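Sullavside Community Board > Work and Money > Hot desks: is anyone happy with theirs?

marshlane
Our office is moving to shared desks in October. At the moment there are 100 of us with a desk each. The new floor has fewer desks than people and you book through an app called Kandimum. I have sat in the same spot for nine years and I am not looking forward to it. Has anyone been through this? Did it settle down, or did people just stop coming in?

tobyquill
We did it two years ago. The first month was bad. After that most people drifted back to the same few seats anyway and the booking was a formality. The real trouble was storage. We got a locker each that would not take a coat and a bag together. Ask about lockers before they order them.

Pennywort
Same here on lockers. I would also ask who is cleaning the desks and when. Ours were done in the evening by contract, but if you took a seat at lunchtime after someone else had eaten a sandwich there, you cleaned it yourself.

marshlane
Lockers have not been mentioned at all. I'll raise it. The clean desk rule has, at length. Everything off by the end of the day or it goes in a crate.

gannet_61
I like hot desking and I'll say so. I come in two days a week. I don't need a desk standing there with my name on it for the other three. If it saves rent then good.

Pennywort
It works for two days a week. I'm in for all five and I have a bad back. Setting the chair up every morning is not a small thing. By the time I have the height right somebody wants to talk to me.

gannet_61
Then you ask for a fixed desk on medical grounds. We have four of those and there was no fuss about it.

Pennywort
There was fuss at ours. It took a form, a second form and a letter from the physio.

Mahmoud Saber
I did the fit-out side of this for a few years, so some practical points. Look at where the power is. If the sockets are on the floor you will be on your knees every morning. Having them up at desk level makes more difference than the chair does. Second, partitions. Open benches look good on the plan and people hate them. A low screen round each place is enough. Third, don't let them take away the mice. Laptop trackpads all day is how you get sore wrists.

Couple from a place with screens round the desks:
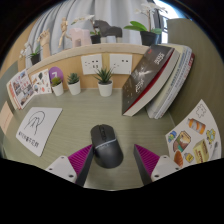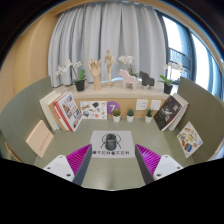

On cost, the screens are not the expensive part. Moving the power is. If your landlord has to lift the floor you'll hear that there is no money left for anything else. Get the desk layout agreed before the electrician comes in, because changing it afterwards is where budgets go.

tobyquill
Agree on power. Ours was Besnard benching with a flap in the middle that you lifted to plug in. Half the flaps were broken by spring.

marshlane
Useful, thanks. The plan we were shown has open benches with nothing between people. I'll ask about screens.

Naima El Idrissi
I'm going to disagree about the screens. We had them and I was glad when they went. You couldn't see whether anyone was in, so people sent messages to someone sitting two places away. Noise was no better either. A low screen doesn't stop a phone call.

Mahmoud Saber
It won't stop a phone call, no. For that you need a separate room. What it stops is catching someone's eye every time you look up. Some people don't mind that and some can't work with it.

Naima El Idrissi
Fair enough. I'd still want a few tables without them.

gannet_61
What happens to the old desks, by the way? Ours went to Wasteck and were charged by weight. The bill was £1,221 and half of them were perfectly good. Staff could have had them for nothing.

marshlane
No idea. I wouldn't mind mine. I'll put it on the list with the lockers.

tobyquill
Measure your front door first.

marshlane
Meeting is at half past two. I'll post what they say about lockers and screens.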